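4. When the tube does not arrive

4.1 The task and its promise

The tube-sorting cell was meant to be the dull part of this paper. Two arms share one table and one rack of capped tubes, and they move tubes in and out of the rack in an order chosen by a planner that we will not defend here at length. Either arm may hold a tube while the other reaches for its own. The rack may sit at whatever angle it was left in. We picked the task for its plainness, on the theory that a plain task would give us clean numbers, and we then spent from March until the end of the project explaining the numbers it gave us.

The controller under test, Darneck, keeps a short list of what each hand is holding. Every entry on that list is a belief. The trouble reported in this section comes from how firmly Darneck holds its beliefs once it has them. 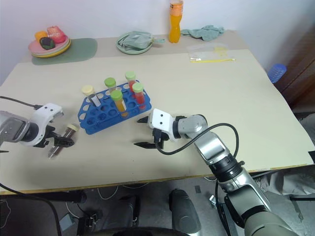
Figure 3. Both arms working at the shared rack, a tube in the left gripper.
Section text and failure log: Sze-wing Yu
Brestby Manipulation Group

Of 1,902 attempted transfers, 1,078 were completed with no remark from the software and no remark from the person watching. Those are the good ones. The rest sort into ordinary misses, in which a hand closes on air and says so, and a second class we came to call silent drops. In a silent drop the tube leaves the fingers at some point between grasp and release, and the controller carries on with the full ceremony of delivery. The arm travels to the target hole. It lowers. It opens its fingers over the hole, lets go of nothing with great care, and logs a success.

The log is very tidy in these cases, and that was the first problem. Our early summary, circulated within the group before anyone had compared it with the rack, showed a success rate that we were pleased with for most of an afternoon.

4.2 Where the belief comes from

Darneck decides that it is holding something by reading the finger gap at the moment of closing. If the gap settles at a width that a tube could explain, the hand is marked as full, and the mark stays until the release command clears it. The gap is not read again on the way. We had a reason for this: an early version did read it all the way through, and cable drag on the wrist produced enough noise that the arm would stop in mid-air and wait to be reassured. Turning the check off made the motion smooth. It also made the arm incapable of bad news.

A tube gripped near its cap is the worst case. The cap is wider than the body, so the fingers can settle on the step between the two, and the reading looks fine. Any small knock against the rack may then be enough to turn the tube out of the hand.

A tube on its side brings a second difficulty. The planner knows two places where a tube can be: in a hole or in a hand. It has no word for the table. A tube lying in front of the rack is absent from its model, and the planner is free to send an arm through the space the tube occupies.

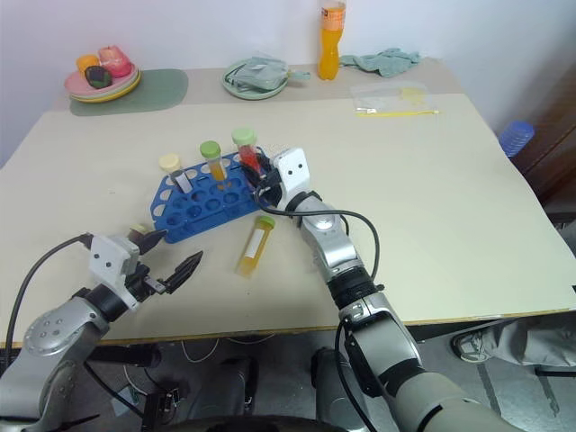
4.3 What we changed

The repair was small. We brought the gap reading back at three points along each move, after lifting, before lowering, and just before release, with the arm held still for each so that the cables could settle. If the gap has closed, the hand is marked empty and the attempt is logged as a drop. We also gave the planner its missing word, so that a tube may now be "down", and a hand sent to fetch it comes in lower and with the fingers wider apart.

The cost is time. Each move became slower, and the cell lost the brisk manner that visitors had liked. In a second set of 1,000 transfers under the new rule, 10 silent drops remained. All of them happened after the last check, in the short interval when the fingers begin to open and the tube has not yet found the hole. We can see no way to check for that from finger gap alone. The wrist view is the obvious candidate, provided that the hand's own fingers and the other arm leave enough of the rack in sight.

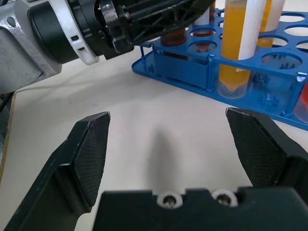

Nazari, reading a draft of this section, objected that the failures were being counted in the wrong place. A dropped tube is a spill risk wherever it lands, and a controller that reports the drop promptly has still dropped it. On that view our repair improves the bookkeeping and leaves the grip as poor as before. We accept most of this. The three readings did nothing for the fingers, and the rate at which tubes left the hand was nearly the same in both sets. What changed was the next thirty seconds. Under the old rule the second arm would be sent to work around a tube that was supposed to be safely in its hole. Under the new one both arms stop, and the person at the table decides whether the tube goes back.

Nazari also asked that the word "success" be removed from the log. It now reads "released", which is the most that Darneck has ever been in a position to know. The grip itself is taken up in Section 5, using the padded fingertips from the Plamadholm trials.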